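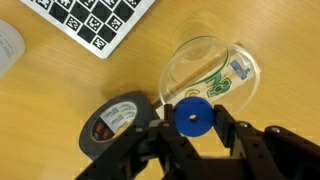
Figure 2.1 A clear plastic cup on its side on a wooden tabletop.

Chapter 2
How Much Water Does a Person Need?

Everyone knows the rule. Eight glasses a day, no excuses, and coffee doesn't count. Ask where the rule comes from and the room goes quiet, or somebody mentions a gym teacher.

Alun Humphreys was 65 when he first came to the Hidstead clinic, carrying a jug with the hours of the day marked on it in pen. He had been finishing it faithfully since May. He was also getting up several times a night and had begun to resent the jug. His nurse, Yareli Esquivel, asked him what he ate, what pills he took, and whether he was ever thirsty. He had to think about the last one. He hadn't given himself the chance.

Healthy kidneys are good at this job and have been doing it without a jug for a very long time. They hold on to water when it is scarce and let it go when it isn't. Soup counts toward the total, and so do fruit, milk and, to the relief of most adults, coffee.

Some people do need a plan. Thirst can grow weaker with age, and heart failure, kidney stones and certain drugs all change the sums, in different directions.

Before reading on, write down everything you drank in the past 24 hours. Include the sips. Keep the list, as you will need it for the exercise in Section 2.3, where most students find they left out breakfast.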